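How do I get the creases out of a plastic-feeling tablecloth? 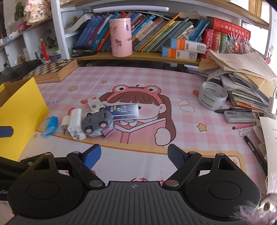 The tablecloth on my desk, pink and white gingham with the cartoon girl in the frog headband.

Posted Oct 24, 2018 by clinendale_crafter

I bought another one just like it for my niece's party and it came folded up tiny, so now it has creases all over. It feels sort of plasticky on the back and the label only says "wipe clean." I tried laying it flat under my big Prosser atlas for 6 days and the folds are still there! Can I iron it? I really don't want to melt her face. The party is at the Brultberg hall and they have those long bare tables, so every line is going to show.

brultbergmom
Don't iron the front!!! I did that with a Clutusa one last March and it stuck to the iron. Total mess.

pressed_and_folded
You can iron it, just from the back and through a towel. Put the printed side down on another towel, set the iron on its lowest heat with no steam, and keep it moving. Try a corner first - mine went a bit shiny there and I was glad it was only the corner. I'd stay well under 300 degrees (mine starts at 216, going by the manual). Then roll it around a wrapping paper tube for the trip instead of folding it again.

tubsock14
I hang mine in the bathroom while I shower. Works ok, takes a couple of days. Never tried it on one with a picture though.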